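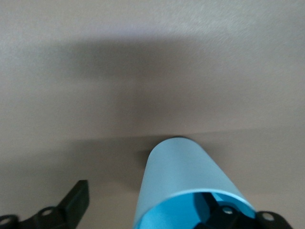 Khrystyna Prokopenko wrote to us that a food tour should not begin with food, because guests who come from a night train want first to wash their hands and sit down. Her comment changed our first draft completely. We had planned a cheese tasting thirty minutes after the arrival.

Designing a Small-Group Culinary Tour for the Bornton Valley
Final project report, Tour Planning and Guiding
Submitted by Mei Ostrowski and Geum-ok Lim
Supervisor: Manouchehr Rezaei
December 18, 2024

1. Task

We had to design a tour of three nights for a group of up to 12 guests, with one local operator as a partner. Our partner was Helari, a small company which until now sells only day trips. The owner, Dennis Tunstall, asked for a tour that can run in March, when the hotels in Bornton have free rooms but the gardens are not yet open.

2. Method

We sent a short questionnaire to former customers of Helari and received 17 answers. We also traveled the route once ourselves, by train and minibus, and wrote down the time of every transfer. The answers are too few for statistics, so we use them only as opinions.

3. Route

Day 1. Arrival at Bornton station, transfer to the hotel, free time. In the evening a simple dinner at the hotel, with soup, bread and local cider.

Day 2. Morning walk in the old town with a private guide. Lunch at Fallahi, a family restaurant near the covered market. The afternoon is for the market and the small salt museum.

Day 3. Minibus to the village of Midska and visit to an independent cider maker. The cellar is cold in March and guests must be told to bring a warm jacket. Lunch at the farm, return before dark.

Day 4. Breakfast and transfer to the station.

4. Problems

The road to Midska was the biggest difficulty. The map service gave us a much shorter time than we needed, and behind a tractor there is no place to pass. We moved the departure to an earlier hour and removed a stop at the viewpoint. Geum-ok wanted to keep this stop, and it is still in the appendix as an option for dry weather.

The second problem was lunch. Fallahi cannot serve a group and its regular guests at the same time, so our group has to sit down before noon. Several people in the questionnaire said that this is too early after a hotel breakfast. We did not find a better solution, but we made the walk longer.

5. Costs

We calculated a budget of 2000 for the fixed costs of one departure, in euros, including the guide, the minibus and the tasting. The hotel is calculated per person and is not in this sum. Mr. Tunstall thinks that our price for the minibus is too low for the season, and we agree that a new offer should be requested before the tour is sold.

6. Open points

The cider maker has not yet confirmed a date. We also have no vegetarian menu from the farm in Midska. The telephone number for both is in the contact list, and it is better to call in the morning.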